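# Obi stockroom dehumidifier

Price: £745 including VAT and delivery to the UK mainland
Made by: Sunalis
Supplied and serviced by: Netico
Availability: in stock

The Obi is a floor-standing dehumidifier for small stockrooms, back rooms, archives and shop cellars. It takes moisture out of the air, collects it in a tank or sends it down a drain hose, and switches itself off when the room reaches the level you have set. It is meant to be left running with the door shut.

We sell two models. The Obi is the smaller one. If your room has a volume of more than 106 cubic metres, or if water comes in through the walls or floor, look at the Dirnodmont instead, or ring us before ordering either of them.

## What it is for

Most of the Obis we sell go to shops and small businesses that keep stock in a room with little or no heating. The usual complaints are a musty smell, soft cardboard, labels lifting off jars and a bloom of mould on whatever is nearest the outside wall. These are signs that the air is too damp for long periods, and a dehumidifier deals with them as long as the damp is coming from the air.

It won't cure a leaking gutter, a blocked air brick or rising damp. Get those put right first. A machine running in a room with a leak will fill its tank day after day and cost you money without protecting the stock.

The Obi works by refrigeration. It performs best in rooms that stay above 8°C and will carry on down to 5°C, though more slowly. Below that it goes into standby and starts again when the room warms up. For an unheated outbuilding in winter you need a desiccant machine, which we don't stock at present.

## Specification

| Item | Detail |
| --- | --- |
| Height | 636 mm |
| Width | 380 mm |
| Depth | 290 mm |
| Maximum room volume | 106 cubic metres |
| Operating range | 5°C to 32°C |
| Humidity setting | 40% to 70%, in steps of 5% |
| Tank | 6 litres, with float cut-off |
| Continuous drainage | Yes, hose supplied |
| Filter | Washable mesh |
| Mains lead | 2 metres, fitted UK plug |
| Casing | Steel, powder coated |
| Guarantee | Two years, parts and labour |

The box contains the dehumidifier, one drain hose with clip, a spare filter and a printed instruction book. Castors are fitted at the factory. The two at the front have brakes.

## Controls

There is a dial for the humidity setting, a button for the fan speed and a small display showing the current reading. That is all. There is no app and it does not connect to wi-fi. The setting is kept if the power goes off, so the machine can be used with a plug-in timer if you want it to run on a cheaper night tariff.

The fan has two speeds. On low it can be heard in the same room but not usually through a closed door. High is noticeably louder and is best kept for the first few days, or after a delivery of damp goods.

A red light comes on when the tank is full and the compressor stops. There is no beep. Some customers have asked for one and we have passed that on to Sunalis.

## Where to put it

Stand the Obi on a level floor with at least 300 mm clear on both sides and 500 mm above. Air goes in at the back and comes out at the top. Keep it away from doorways, and don't push it under a bottom shelf to save space. In a long narrow room, put it in the middle of one long wall.

If you are using the drain hose, it has to run downhill all the way. The machine has no pump. Many people stand it on a low, solid platform so that the hose reaches a floor drain or a sink waste without any loops in it. Don't use a pallet - the castors can drop between the slats.

Leave it upright for four hours after delivery before switching it on. Do the same if it has been moved on its side in a van.

## Choosing a setting

For mixed stock, start at 55% and leave it there for two weeks. Check the room with a separate hygrometer placed at the far end, since the display on the machine only tells you about the air close to it. If the far end reads more than 5% higher, move some stock away from the walls before turning the dial down.

Paper and cardboard are happy at 50% to 55%. Tinned goods and glass don't mind, although their labels do. Leather should not go below 45%. Untreated timber and solid wood furniture can split if they are dried too fast, so bring the setting down one step a week.

Wicker, rush and seagrass need the same care. They pick up moisture quickly in a closed room and go mouldy where pieces are stacked tightly inside each other, but they turn brittle if the air is kept very dry. Set the dial at 55%, stack baskets loosely and bring a few out on to a table now and then to check the bases and the underside of the rims.

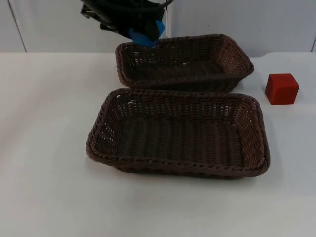 ## Running costs

The compressor draws 240 watts when it is working and the fan alone uses 30. In a room that has already been brought down to its setting, expect the compressor to run for a third of the day or less in a normal spring or autumn. December is often the heaviest month for shops, with doors opening and wet coats and boxes coming through, and the machine will run longer then.

To work out your own cost, multiply 0.24 by the number of hours the compressor runs, then by the unit price on your electricity bill.

## Looking after it

- Wash the filter under a warm tap every month and let it dry before putting it back.
- Rinse the tank when you empty it. A drop of washing-up liquid is enough.
- Wipe the rear grille with a dry cloth twice a year.
- Check the hose for kinks and slime, particularly in summer.
- Book a service after 2,000 running hours. The hours are shown on the display when you hold the fan button down for five seconds.

A service at our workshop covers cleaning the coils, testing the float switch and checking the fan bearing. You can order filters, hoses, tanks and castors from us separately. Please quote the serial number, which is on the plate behind the tank.

## Delivery and returns

Orders go out on a two-person van service and are left at the ground-floor door. We can arrange for the machine to be taken down to a cellar, but tell us when you order so that the driver knows about the steps. Delivery to Northern Ireland, the Highlands and the islands is charged at cost.

You can return an unused Obi in its box within 30 days. If it has been used but doesn't suit the room, we will exchange it for a Dirnodmont in the same period and charge only the difference in price.

## Questions before you buy

Send the length, width and height of the room, what is kept in it and whether it is heated. A photo of any staining on the walls is useful too. Tobiloba Effiong handles enquiries about sizing and will tell you if a dehumidifier is the wrong thing to buy.

Price and specification checked 2024-10-25.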